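Print this page
E-mail this page

Showing the robot by hand, showing it by remote: what we learned in the simulated house
Speaker notes, Thursday session, Brukemau workshop on household robots

Slides go with the spoken text. Where a note is in capitals it is for me. Talk time is 37 minutes if I keep to the notes, with the rest for questions.

OPENING

Good morning. I work on the Vevon project, and my part of it is demonstrations. A person does a task through a robot, we record what the person did and what the robot sensed, and later a program learns from that recording. I am going to talk about the first half, the part with the person in it. The learning half has its own talk after lunch.

There are two ways we do it. In the first, you take hold of the arm and move it. The motors go slack enough to let you, and the joints write down where they went. In the second, you sit somewhere else with a pair of hand controllers and the arms follow your hands. We call the first one hand guiding and the second one remote, and I will use those words all morning.

SLIDE 2. WHY TWO WAYS

Hand guiding is good for short tasks at one spot. You feel the contact. If a drawer sticks, your own wrist knows it before you have thought about it. New people get a usable recording on the first afternoon.

The trouble starts when the task needs two arms and a base that drives. You have two hands, and the robot has two arms plus wheels, so somebody else has to steer. We tried it with one person per arm and one on the base. The recordings were full of waiting. One arm would hang in the air for 10 seconds while the people talked over what came next, and the program that learned from it hung in the air as well.

Remote has the opposite problem. One person has everything under control, arms and base together, and the motion comes out in one piece. But you lose touch. You have what the cameras give you and very little else, and most of this talk is about what that does to a person.

PAUSE. ASK WHO HAS DRIVEN A TWO-ARM ROBOT REMOTELY.

SLIDE 3. THE SIMULATED HOUSE

We do most of our remote teaching in simulation first. The rooms come from a set called Panyasiri, which we build from parts: walls, floors, furniture, small objects. The person wears the same controllers and the robot has the same joint limits as the real one. If you drive the arm into a wall, the wall stays up and the only cost is the recording.

The view from above and behind the shoulders is the one people ask for on their first day.
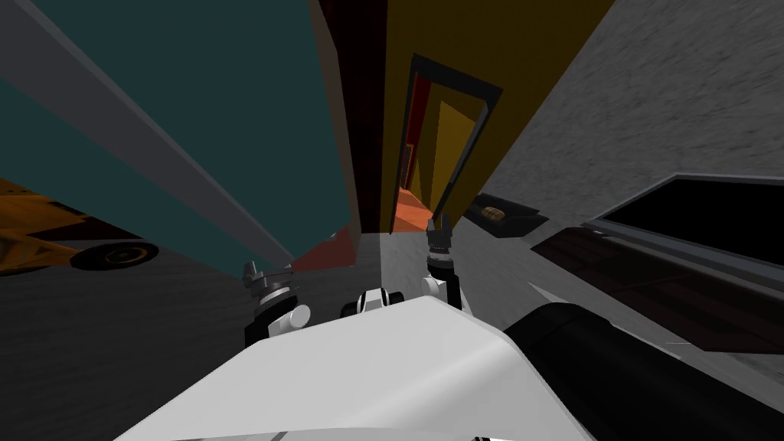
Overhead view in the simulated house: white body below, the two arms reaching forward.

People like this view because they can find both hands in it. You know which arm is left and which is right, and you can judge how the body sits in the room. For driving, it is the view I would pick.

Look at the right gripper. From up here its tips overlap the bottom of the narrow opening in the yellow panel. Is the gripper touching the panel, or is there a hand's width of air between them? You can't tell from this one view, and the person driving can't either. The left gripper has the same trouble with the bottom edge of the big teal structure. Everything lies on top of everything else, and depth has to come from somewhere.

On a real robot, with hand guiding, this question never comes up. You are standing there and you walk around to the side. A remote driver has to get the same answer by moving the arm a little and seeing what shifts, or by changing cameras.

SLIDE 4. WHAT NEW DRIVERS DO

They slow down. Then they creep. Then they stop just short of the object, close the gripper on air, open it, and move in by a finger's width. A recording like that can finish the task and still be poor teaching material, as the program copies the creeping and the false grabs too.

We used to throw those out at the end. Now we stop earlier. If a driver closes on air 3 times in one attempt, the attempt ends and they start again from the doorway. People were annoyed by the rule for the first week. I was one of them.

The other thing new drivers do is forget the arm they are not using. The right hand is busy, the left hand sinks to the lap, and the left arm of the robot sinks with it. In a room with furniture that matters. We added a hold button so that an arm can be parked while the other one works. The button sits under the thumb. It was under the index finger at first, and people pressed it each time they tried to grip.

SLIDE 5. THE GRIPPER VIEW

DON'T RUSH THIS ONE. IT IS THE MAIN SLIDE.

The second view rides with the gripper. Wherever the gripper points, the view points, and the two fingers are always in it.

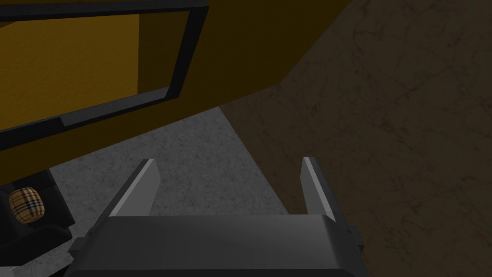
Looking past the open fingers toward the gray floor, with a plaid pillow on the black seat at lower left.

With this view the final approach gets much easier. The fingers are large and near, and whatever is going to be picked up has to pass between them. You line up, move in, close. You are no longer guessing at a gap from overhead.

It has a price. The room is tilted here, and it will tilt another way when the wrist turns. The wall climbs across the top at a slant, and there is a lot of brown, veined surface down the right side that tells you very little about where you are. A driver who stays in this view for long loses the room. They can tell you exactly what is between the fingers and have no idea what the elbow is doing.

So we teach people to switch. Overhead to drive and to bring the arm near. Gripper view for the last part of the reach. Back to overhead before anything else moves. The third step is the one they skip. They have the object, they are pleased, and they pull back blind.

If I were setting a pickup exercise from the second slide, I would use the pillow. It's soft, it stands out from the black around it, and there is some give if you come in a little crooked. It is also off to the lower left, well away from the gap between the fingers, so the driver has to decide whether to turn the wrist, shift the arm or move the base. Those are three different recordings. Tell your drivers which one you want before they start, or you will get a mixture and the program will have to sort it out.

SLIDE 6. SOME NUMBERS

SAY THAT THIS IS OUR OWN SMALL SET AND NOTHING TO GENERALIZE FROM.

Over the spring we kept 537 remote demonstrations from 8 drivers. Each was checked by a person and by Filtbridge, our in-house checking program. Filtbridge looks for long pauses, false grabs, joints pushed against their limits, and places where the arm passes through something it shouldn't.

The program and the person mostly agreed. Where they disagreed, it was usually over pauses. Filtbridge sees a pause and marks it down. A person watching can often tell that the driver stopped to switch views, which we had told them to do. We now record the view switch as an event, and a pause right after a switch is left alone.

I would record that from the first day if I were starting over. It is one line in the log and we went without it until March.

SLIDE 7. WHERE HAND GUIDING STILL WINS

I don't want anyone to leave thinking remote replaced the other way for us. Anything with a latch, we still show by hand on the real arm. The same goes for wiping, for pushing a plug home, and for folding cloth over an edge. These depend on how hard you press, and our controllers have no good way to let the driver feel that. A buzz in the palm says there is contact. It says nothing useful about how much.

What we do for longer tasks is join the two. The driving and the reaching are shown by remote. The contact part is shown by hand, on its own, from a fixed starting pose. Joining them is fussy – the arm has to arrive in the same pose the hand-guided part begins from, and drivers find that dull to practice. Put a ghost outline of the arm in the overhead view for them to match. It helped us a good deal.

SLIDE 8. PRACTICAL NOTES FOR ANYONE SETTING THIS UP

Keep sessions short. Accuracy drops before the driver notices it.

Seat the driver in a chair that doesn't turn.

Start every attempt from the same place until the driver is steady, then vary the start a lot. Recordings that all begin in one spot teach the robot to work from one spot.

Change the colors and surfaces of the rooms between sessions. Our drivers had learned to steer by one particular wall, and it showed as soon as we changed it.

Let drivers watch their own recordings at normal speed. Most of them will correct the creeping without being told.

IF TIME IS SHORT, SKIP TO QUESTIONS HERE.

SLIDE 9. OPEN PROBLEMS

Two things we haven't solved. The first is showing both views at once. We tried a small gripper view in the corner of the overhead one, and drivers ignored it. We made it bigger and they ignored the overhead one. Someone here may have done better, and I would like to hear how.

The second is handing over between drivers in the middle of a task. On long household tasks one person gets tired, and a swap leaves a seam in the recording that the program picks up on. For now we end the task at the swap and file the two pieces separately.

QUESTIONS. REPEAT EACH ONE INTO THE MICROPHONE BEFORE ANSWERING.

Print this page
E-mail this page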